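Come squeeze things with us! Paid gripper testers wanted, November start

Hi, I'm Yuzuki Tanabe, and I run the hand-tool side of testing at Isora. We're a small team comparing two hand-held grippers, the Draltar and the Masson, before we settle on which jaw design goes onto our robot arms next year. I need people to use both of them and tell me what they think.

You don't need a technical background. Our best tester last season was a retired piano teacher who had very firm opinions about finger pads (she was right, too, and we changed the angle because of her). What I do need is patience, a decent grip, and someone who'll say out loud when a tool is annoying.

What you'd be doing

You hold the gripper in one hand and use it to pack and unpack boxes of ordinary household stuff on a table. Each session has 68 short tasks, and you do the full set with one gripper, take a long break with snacks, then do it again with the other. There's a camera on the tool, so we record what the jaws are reaching for. After each set you fill in a form and then you and I chat for a bit – the chat is usually where I learn the most!

The tools aren't heavy, but your wrist will know about it by the end. If you have a wrist or shoulder injury, please sit this round out and write to me about the next one.

We work in furnished living rooms, with sofas and rugs and shelves full of things, and I'd like to keep it that way. Lab benches made both grippers look better than they are. The boxes are a jumble on purpose: hard things next to soft things, a fork standing up beside a ball, a bit of coiled rope, a bottle lying at an angle.

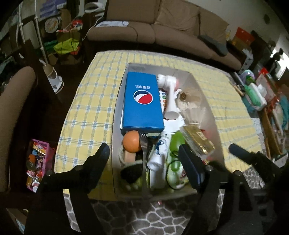

My own hunch is that thick jaws do fine on anything with flat sides and get fussy once there's something thin wedged in close to its neighbors. Chiharu Kamata, who writes our controller software, disagrees with me completely, and we'd both love to have your numbers to argue over. So far we have 1,085 recorded picks, nearly all of them by staff, and we've gotten far too used to our own tools.

The practical bits

Pay is $125 per session, and we cover parking. Sessions start at 9:30 a.m. and finish by 2 p.m. You can sign up for one or several. Left-handed people, please apply, I'm short on you!

To apply, send a few lines to the Isora testing desk with "Furnus round" in the subject, which is what we're calling this comparison. Tell me which hand you use, which mornings are hopeless for you, and one kitchen tool you can't stand. I read all of them myself and will write back either way.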